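Zostico Route Permit Tracker

Schedule and traffic rights monitoring for passenger and cargo airlines

Zostico is a desktop and web product for airline network planning, government affairs and slot teams. It keeps every route authority, frequency allocation, codeshare approval and overflight permit a carrier holds in one register, and it compares that register with the schedule the carrier has filed. When the two do not match, the people responsible get a notice.

The product is sold by Wattimena and supported from the same office. It is used by scheduled carriers, charter operators and airline consultants.

What it does

Most international routes depend on an agreement between two governments. The agreement may limit which airlines can fly, how many weekly flights they can offer, which cities they can serve and whether they can pick up passengers at a stop along the way. Those limits sit in treaty texts, exchange letters, orders and emails, and they change. Zostico stores each limit as a separate record, with its source document attached, its start and end dates and the name of the person who entered it.

A filed schedule is loaded as a standard schedule message or a spreadsheet. The software reads each flight, finds the authority it depends on and marks it as covered, partly covered or not covered. Partly covered usually means the flight is approved for some weeks of the season and still pending for the rest.

Main functions

Authority register. Holds bilateral rights, economic authorities, exemptions and temporary waivers. Each record can be linked to more than one route.

Frequency ledger. Shows how many weekly flights are allocated, how many are used and how many are at risk under a use-or-lose rule. Seasonal splits are supported.

Dormancy watch. Counts the days since an allocated frequency was last flown. The warning is set to 30 days before the dormancy limit by default and can be changed for each record.

Codeshare table. Lists the marketing and operating carrier for each approved city pair and flags any pair that is on sale before approval.

Permit calendar. Shows overflight and landing permit renewals by week. The calendar can be exported to most office mail programs.

Filing packs. Collects the documents needed for an application into one folder, in the order the receiving authority asks for. Templates are included for 8 common filing types, and customers can add their own.

Suspension log. Records when a route is suspended, by whom, under what notice, and what has to happen before service can resume. Passenger care and refund teams can be given read-only access to this part of the register.

Coverage

The standard reference library has 441 country pair summaries. Each one gives the type of agreement, the current designation rules, the capacity rules and the cargo terms. The summaries are working notes for planners and do not replace the text of the agreement. Updates are issued every Friday. Customers who hold their own legal library can switch ours off.

Editions

Zostico Base is for a single team at a single airline. It includes the authority register, the frequency ledger and the permit calendar, with up to 5 named users.

Zostico Network adds the dormancy watch, codeshare table, filing packs and suspension log. There is no limit on users.

Zostico Group is for airline groups with more than one operating certificate. Each carrier has its own register, and group staff can view all of them. Rights held by one carrier are never counted toward another unless an administrator links them.

Connections

Zostico exchanges data with Lallex scheduling software and with the Rillico document store. The Lallex link runs in both directions, so a flight marked as not covered also shows a flag on the planner's screen. The Rillico link is one way and is used for source documents only. Other systems can be connected by file transfer.

Setup

A new customer sends us its current schedule and whatever list of authorities it already keeps. Our data team builds the first version of the register and returns it for checking. Lwazi Ntuli manages setup and will agree the work plan with you before anything is loaded. Training is done by video call, in two sessions, and recordings are kept for staff who join later.

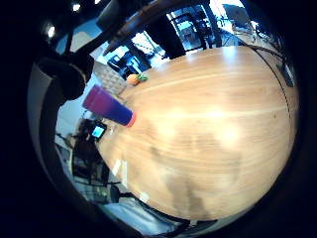
Can we keep a route in the register while it is suspended?

Suspended routes stay in the register with their full history. The frequencies are shown as held but not operated, and the dormancy count can be paused if a waiver is in force.

Support

Support is by phone and email on business days. Faults that stop a schedule check from running are handled first. Questions about the meaning of an agreement can be sent to the reference desk, which is run by Unathi Mokoena. The desk will point to the relevant article or letter but does not give legal advice.

Ordering

All editions are sold as a yearly subscription that can start in any month. Reference library updates are included in the price. Group pricing depends on the number of operating certificates and is quoted on request. A trial register using your own schedule can be arranged through the sales office. Carriers planning for the winter season should send their files by the end of June.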